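Robotics club: bundles into the box

The Sastley Robotics Club is halfway through its packing project, and the members have moved from foam blocks to soft things. Cloth is harder. It folds, it sags, and it doesn't sit the same way twice.

Each bundle is rolled, tied around the middle with yarn or cord and put in a shallow cardboard box. The students work the grippers by hand and record each run, and the recordings are used to train the club's arm. Mahlet Gebretsadik looks after the files. By the end of April she had 410 usable runs.

The bubble wrap has been the main topic lately. Kourosh Sharifi found that the pads need to close on the narrow part, near the tie, and his notes on this are in the club folder. Pouran Bagheri would like everyone to try the knitted bundles with the second gripper before moving on to anything new. 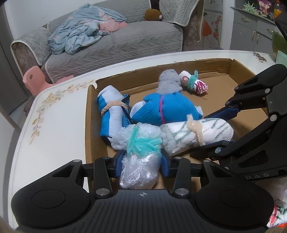 Next meeting

We meet on 9 May 2019 at the Nyaga Centre. Please bring old scarves, socks or tea towels if you have any to spare, and a ball of yarn in a bright colour. New members from Year 7 up are welcome, and three places are still open for this term. Marlina Yeoh has the forms. Teófilo Cáceres will go over how to name your recordings, so bring your notebook.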